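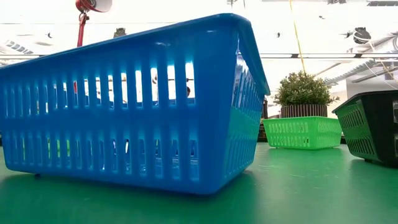

Family Law Self-Help Center in Varnen Extends Hours and Adds Document Review

26/09/2025

The Varnen County Family Court has extended the hours of its self-help center and added a document review service for people who handle a divorce, custody or support case without a lawyer. The changes were approved by the presiding judge earlier this month and are now in effect.

The center, on the second floor of the Sikell Street courthouse, will stay open until 7 p.m. on 2 evenings each week. Until now it closed at 4:30 p.m., which many parents with daytime jobs had described as a barrier in comments submitted to the court.

Court records show that 2536 family cases were filed in the county during the last fiscal year. In 800 of them, neither party had a lawyer when the first papers were filed. The clerk's office returned 361 of those filings for correction, most often for a missing financial statement or an unsigned proof of service.

"A returned filing can cost a family several weeks," said Veronika Kocsis, director of the center. "People come in believing that their case has started, and they learn that it has not. We would like to look at the papers before they reach the clerk's window."

Under the new service, a staff member will check that each required form is present, complete and signed. Staff may explain what a form asks for and how it is filed. They may not tell a person what to request, predict how a judge will rule, or speak for either side in court. Both parties to the same case may use the center, and conversations with staff are not covered by attorney-client privilege.

Visitors who need legal advice will be given a list of attorneys who offer limited representation, an arrangement in which a lawyer takes on one part of a case for an agreed fee. The Idahosa Legal Aid Office will also hold a clinic at the courthouse once a month for residents who meet its income limits. The first clinic is planned for November, and attorney Jummai Ekpo will supervise it.

Ms. Ekpo said the clinic will give priority to cases with a hearing already on the calendar and to requests to change a child support order after the loss of a job. Cases that involve a protective order will continue to be sent directly to the legal aid office — they will not be placed on the clinic's waiting list.

Document review is available by appointment and lasts up to 45 minutes. Visitors should bring the following:

Any papers already filed or received in the case
Photo identification
Recent pay records, if support is at issue
A copy of any earlier order concerning the same children

Original documents will be returned at the end of the appointment. The center does not keep copies. Children may wait in the supervised room next to the center during daytime hours, but the room is closed in the evening.

Interpreters can be requested when the appointment is made. Darius Crăciun, who coordinates language services for the court, asked that requests be placed at least five business days ahead. Telephone interpreting will be used when an interpreter cannot attend in person.

The filing fee for a divorce petition has not changed. A person who cannot afford the fee may apply for a waiver, and the center has the application in paper form. A decision on a waiver is made by a judge and is normally mailed within 10 days. Filing the application does not extend a deadline for answering a petition.

The evening hours have been funded through the end of the current fiscal year. Court administrator Raed Yammine will report to the county board on use of the center before a decision is made on the following year's budget.

Appointments may be made in person at the center or by telephone through the clerk's office during regular business hours.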